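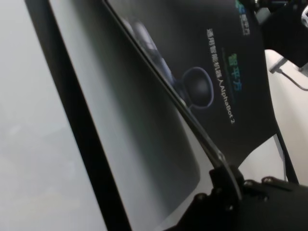
Flyer and stand task, October, second collection session

Present: Ximena Toledo (operator, first half), Tadeo Cabral (operator, second half), Pilar Lucero (logging and labels), Ulises Olivares (arms and cameras). Baltasar Benítez joined at 2:15 p.m. for the review. Entry written by P. Lucero and read by all present before filing.

Location: Sturnemside, long room, station nearest the freight door.

Purpose

The session was held to extend the set of demonstrations for the two-handed flyer task under the Proditz program. The policy trained on the first session handled the approach well and the hold poorly. It tended to bring the second gripper in at a fixed point in space, even when the sheet had bent away from that point. The group agreed last week that the earlier demonstrations were too uniform, and that the operators should be asked for more variety in where the sheet is held and how far it is allowed to sag.

Task as given to the operators

Pick up the flyer with one gripper. Bring the other gripper to the opposite end and close on it. Lift the sheet clear of the table and hold it in front of the black open frame. Bring it against the frame, release one side, then release the other. Return both arms to the rest position. An episode ends when the operator presses the pedal, and the pedal is not to be pressed until both arms have stopped.

The instruction text stored with each episode is "place the flyer on the stand." Pilar raised the question of whether a second wording should be stored as well. Deferred to the Monberg call.

Setup

Recording at 30 frames per second on all three streams (head, left wrist, right wrist). Joint positions and gripper opening are logged at the same rate and matched to the head stream by timestamp. Ulises checked the clock offset before the first episode and again after the break. The second reading was slightly larger than the first but within the limit in the station sheet. No correction applied.

The grip force was lowered one step from the last session. At the old setting the fingers left a visible crease at the corners of the sheet, and by the end of a long run the crease itself was guiding the fold. Ximena tried the lower setting on a spare sheet for several minutes before recording and was satisfied that it held. Flyers are to be replaced when creased. Used sheets go in the marked folder and should not be returned to the stack.

Wrist cable slack was checked on both arms. Ulises would like the loops shortened before the next session and will do it himself. Please do not retie them.

Starting positions

The start sheet gives five positions for the stand, marked on the table plan. The operator takes the next one in order at each reset. The flyer is laid down by hand by whoever is logging, in any orientation, and the operator does not adjust it. This was not followed in the first few episodes, where Ximena straightened the sheet out of habit. Those episodes were kept and tagged "aligned start" so that they can be weighted down or dropped later.

Session log

10:05 a.m. Cameras on. Exposure fixed on all three streams. Automatic exposure was left on during the first session and the black print caused the table to brighten each time the flyer came up close. It must stay off.

10:20 a.m. First episode. Slow but clean.

10:50 a.m. Operator reports that the right arm feels heavy in the leader handle. Ulises reset the gravity compensation for that side. Episodes before and after the reset have separate block numbers.

11:30 a.m. Discussion of what to do when the sheet slips from one gripper during the lift. The earlier rule was to stop and discard. Ximena proposed that the operator should continue, set the sheet down, regrasp, and finish, with the tag "recovery." Adopted for the rest of the session. The model needs to see how a person gets out of this state, and discarding every slip had left it with nothing to learn from.

12:10 p.m. Break.

12:55 p.m. Tadeo takes over as operator. His holds are visibly different from Ximena's. He keeps the sheet lower and accepts a deeper curve along the bottom edge.

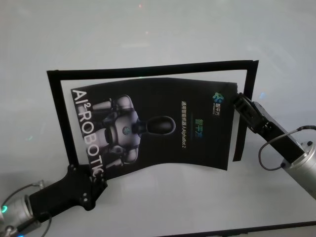 With the sheet held in this manner the printing turns sideways to the head camera, and the label tool's automatic crop takes the lettering as the top of the flyer. Pilar corrected the orientation label by hand for the block and has written to Núñez, where the label tool is maintained, to ask whether the crop can use the positions of the two grippers in place of the print. Until there is a reply, orientation labels are to be checked by a person before export.

1:40 p.m. Tadeo asks whether the sheet should be pulled tight before it meets the frame. The answer given was no. A tight sheet is easier for the operator, but it puts load on both wrists, and the earlier policy learned to pull without any regard to where the far end was held. Operators should let the paper hang and move at a pace that lets it settle.

2:15 p.m. Baltasar arrives. Recording continues.

2:50 p.m. Last episode. Arms parked, cameras off.

Counts

Episodes recorded this session: 59. Total for the task with this session included: 258. These figures count recoveries as ordinary episodes. Discarded episodes are not included in either one. There were few discards, all from early pedal presses, and they are listed by block in the station sheet with the operator's initials.

Review of the wrist streams

The group looked through the wrist footage for both sides with Baltasar after recording had ended. The head stream is what most people check first, and problems in the wrist streams have gone unnoticed for too long in the past.

Blur. During fast turns of the wrist the print softens. Large lettering stays readable in the frames we sampled, and small print often does not. This is acceptable for the task, which does not depend on reading. It would matter if the set were reused for sorting by title, and the data card should say so.

Rotation. The view from the wrist turns with the wrist, and it is common for the flyer or the stand to appear steeply tilted. No rotation is applied at export. Baltasar asked whether we should level the images, and Ulises was firmly against it. The model receives the wrist pose along with each image, and a leveled image would no longer agree with that pose.

Views with no flyer. A fair share of wrist frames contain none of the printed material at all. They come mostly from approach and return. In these the camera is left with large pale surfaces and very little texture.
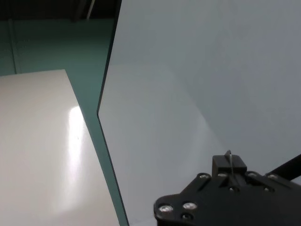 Wrist camera view: black gripper in front of the pale gray panel, with the glossy white board and teal wall at left.

Baltasar's view is that such frames should be kept. Trimming them would leave the model without examples of how to move when there is nothing useful at the wrist, and it should learn to lean on the head camera at those times. Ximena agreed in part but noted that long pauses at rest add nothing. It was settled that frames before the first motion of either arm will be trimmed at export and that nothing will be trimmed in the middle of an episode.

Glare. Strong reflections off glossy surfaces shift as the wrist moves. Tadeo suggested a matte cover. The group preferred to leave the surroundings as they are for the present task, on the grounds that the first session was recorded under the same conditions, and to reconsider when a new task begins.

Actions

Ulises: shorten the wrist cable loops; repeat the clock offset reading with the arms cold and after an hour of use.
Pilar: finish the orientation labels for the afternoon block; follow up with Núñez; add the note on small print to the data card.
Ximena: rewrite the operator sheet to include the recovery rule and the instruction on letting the sheet hang.
Tadeo: record a short block with the left gripper always grasping first. Both operators favored the right hand, and the set is uneven for that reason.
Baltasar: raise the second instruction wording on the Monberg call and report back in this notebook.

Training on the combined set will start once the labels are complete. The "aligned start" episodes are to be left out of the first run and added in the second, with all other settings unchanged.

Raw files are on the station drive and have been copied to the shared store. Do not clear the station drive until Pilar has initialed this page.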